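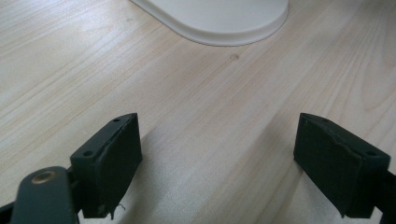 Drucken | Per E-Mail senden

14. Juli, Werkstatt

Tischplatte Besprechungsraum, zweiter Durchgang. Helles Holz, Maserung läuft schräg, also beim Schleifen unbedingt der Richtung folgen. Gestern quer angesetzt, die Riefen sieht man im Streiflicht. Mit 240er von Hand nachgegangen, 15 min pro Seite.

Kleine dunkle Stelle in der Fläche, bräunlich-grau, leicht oval. Yichen Luo meint Ast, ich bin nicht sicher. Bleibt so, nicht auskitten.

Öl: Taltum, 2 Aufträge dünn, dazwischen 22 Std. Wartezeit. Pollora war leer, Florencio Pacheco bestellt nach. Überstand mit Lappen abnehmen, sonst glänzt es fleckig.

Offen:
- Unter weißen Gerätefuß Filz kleben, Kunststoff direkt auf Öl gibt Ränder
- Kanten brechen, R2 reicht
- Lappen in den Blecheimer!

In 7 Tagen Wassertropfenprobe. Nächste Pflege im September.

Zuletzt aktualisiert: Florencio Pacheco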